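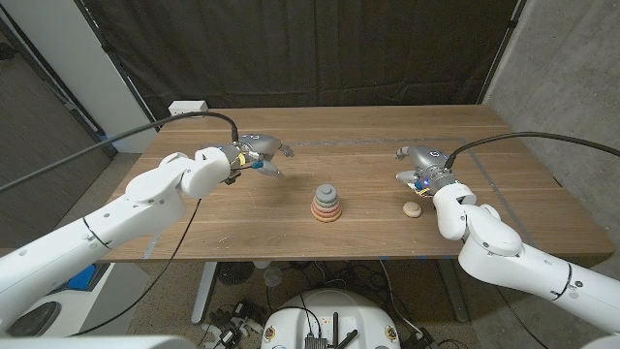 The Ring Cycle

Sooner or later every household with a baby acquires a stacking ring toy, and sooner or later every household with a baby loses the third ring. Ours went missing in August, between breakfast and the arrival of my mother-in-law, and has been mourned ever since by everyone except the baby.

The toy itself has had quite a makeover since you and I were chewing on one. The old colours, the ones that could be seen from a passing aircraft, have been retired from the better shops. Today's stack comes in terracotta-orange at the base, then peach and pink and something paler, with a grey-blue ring up near the knob. It looks very well on a walnut-brown table. It looks, in fact, like a paint chart for a beach house none of us will be buying.

Milan Mertens has sold toys in Bumevville for long enough to have stocked both kinds. He keeps one of the bright ones behind the counter, partly out of loyalty.

"Parents want the soft ones," he told me. "Grandparents ask if they've faded."

His customers now tend to buy for the living room first and the child second. A stack that matches the cushions can stay out when visitors come. A bright one gets kicked behind the couch at the sound of the doorbell, and there goes your third ring.

As for what a baby does with it, the order of events is well established. You build the tower, widest ring at the bottom, feeling quietly competent. The baby removes the knob and licks it. Everything else goes over the side. Putting the rings back in order of size comes much later, and in our house it's still mostly done by adults, at about 5 in the morning, with real concentration.

Přemysl Paulík, who has raised two children and now minds a grandson, reckons the mistake is tidying it up too soon. He leaves the rings where they land until lunch. He also puts out one thing that has nothing to do with the tower, something small and rounded that sits nicely in the hand, and says it gets more attention than the toy he paid for. I tried this with a beige shell-shaped thing and can report a similar humiliation.

The missing ring surfaced last week inside a gumboot. I washed it, put it back on the stack and stood admiring the full set over a cup of tea. By the time I'd rinsed the cup, we were down to the base.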